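Electric pressure cooker

An electric pressure cooker is a countertop appliance that cooks food in a sealed pot heated by a built-in electric element. It differs from the stovetop type in that a control unit regulates time and pressure without attention from the cook.

Construction

The usual parts are an outer housing, a removable inner pot, a heating plate and a locking lid with a sealing ring and a steam valve. Household models commonly hold between 3 and 8 quarts. The Juler, a mid-priced cooker sold in the town of Altness, weighs 13 pounds empty and has a power cord 2 feet long.

Use

Water boils at a higher temperature under pressure, so dried beans, stews and tough cuts of meat cook faster than in an open pot. Pressure is let out either through the valve (quick release) or by leaving the pot to cool (natural release).

Placement

The cooker needs a level, stable surface with open space over the valve. It is not confined to kitchens, and a small side table can hold one.

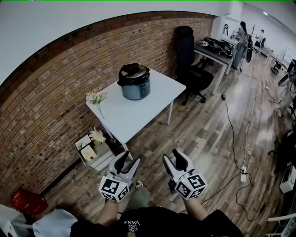

Moriarty, in the Rarico guide to small appliances, disagrees with the common advice to keep the cooker under a range hood, and holds that a clear spot away from cabinets is enough. The same guide recommends storing the lid upside down on the pot so that the sealing ring can air out.

See also: Slow cooker, Rice cooker, Stockpot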